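Ticket 1902
Site: Ladley
Reported by: Folke Brekke
Status: open

Left gripper lags the operator's glove when closing on the washer door. Right hand follows fine. First seen Monday on the laundry task, 14 demos in.

Tried:
Restarted the teleop node. No change.
Recalibrated the left glove. Lag shorter, still there.
Swapped gloves. Lag stays on the left side, so the glove is OK.

Next: check the left wrist cable and rerun with the door open and the basket on top. Please keep demo 35 out of the training set until this is closed.

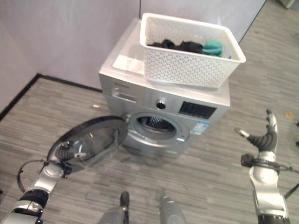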